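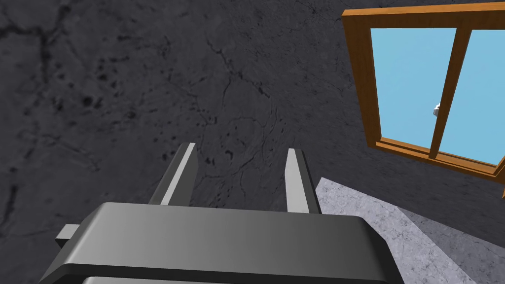 Figure 1. Wrist camera view, simulated cell, jaws open and empty.

Unit 4: Setting up and checking the wrist camera and parallel gripper

Course: Maintenance of Simulated and Physical Cells
Notes by Marijke Baert, revised March

4.1 What this unit covers

The Desirgate cell exists twice in this course: as a model in the simulator and as hardware in the lab. Both are set up by the same procedure, and the simulated one is done first. This unit deals with three items: the gripper, the camera that looks along it, and the transform that relates one to the other. Arm calibration was covered in Unit 3 and is assumed to be complete. If your joint offsets are still in doubt, go back and finish them. An error in joint 6 will look like a camera error and you will lose an afternoon on it.

4.2 Terms

Tool frame: the coordinate frame at the midpoint between the fingertips, z pointing out of the gripper.
Camera frame: the coordinate frame at the optical center of the wrist camera, z pointing forward.
Hand-eye transform: the fixed position and rotation of the camera frame relative to the tool flange.
Opening: the distance between the inner faces of the fingers at the tips.
Home view: the stored arm pose from which every check in this unit begins.

4.3 Before you start

Load the cell file and let the Trolix controller reach the ready state. Do not jog the arm while the status line still reads "loading"; the controller accepts the command and applies it late. Confirm that the tool number in the controller is 11. Tool 12 is the same gripper with long fingers and is used only in Unit 6. The two are easy to confuse in the menu, and the wrong choice puts the tool frame beyond the real fingertips.

Set the payload to that of the gripper alone. Clear any object that was attached to the tool in an earlier session. An attached object that has been hidden but not removed still has mass and still collides.

4.4 Gripper check

1. Move to the home view at low speed.
2. Command full open. Wait for the "in position" flag.
3. Command full close. Wait for the flag again.
4. Repeat the cycle 4 times and log the reported opening at each end.
5. Leave the gripper open.

Both fingers must travel the same distance from the center line. The simulator drives them as two separate joints tied by a mimic rule, and if the rule is lost when the model is exported, one finger will lag or stay put. The reported opening can still look reasonable in this case, so compare the two joint values directly.

On the hardware the fingers share one drive and cannot separate in this way. There the usual fault is a loose finger mount. Check the mount screws with the power off and the air or drive supply locked out.

4.5 Camera mounting check 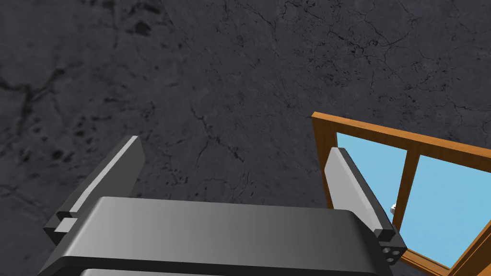
The hand-eye transform is checked first by eye and only then by number. A gross error, such as a swapped axis or a sign change, shows at once in the camera view, and there is no sense in running the solver on top of it. Go to the home view, open the gripper, and find both fingers. They should rise from the two ends of the palm, with open space between them and the background visible through the gap. Next find a straight edge in the background. The wooden window frame serves well, as its border and mullion give several straight lines against a wall texture that has none. The right finger overlaps the glass here, and you can use the finger's outline against the pale blue to judge whether its edge is drawn cleanly. Do not use the cracks in the dark surface as reference lines. They belong to the texture map and shift if the texture is scaled again.

If the fingers are missing from the view, the camera is probably facing backward along the tool axis. If they enter from the side, suspect a rotation of 90 degrees about camera z. Correct the mounting entry in the cell file, reload, and look again.

4.6 Numerical check

Place the calibration board in the model at the stored position. Record 12 arm poses with the board fully in view, tilting the wrist in both directions between poses. Poses that differ only by a straight move add little. Run the solver and save the residual with the result.

Write the new transform to the cell file under a new name. Cor Dijkstra keeps the reference copy, and it is not to be overwritten from a student account.

4.7 Lab record

Hand in the log from 4.4, the saved view from 4.5, and the solver output from 4.6. Give the tool number and the cell file name on the first line. Records without a tool number are returned unmarked.

Questions about the simulator go to Gijs Declercq. Access to the hardware cell is arranged through Riet Aerts in room 225.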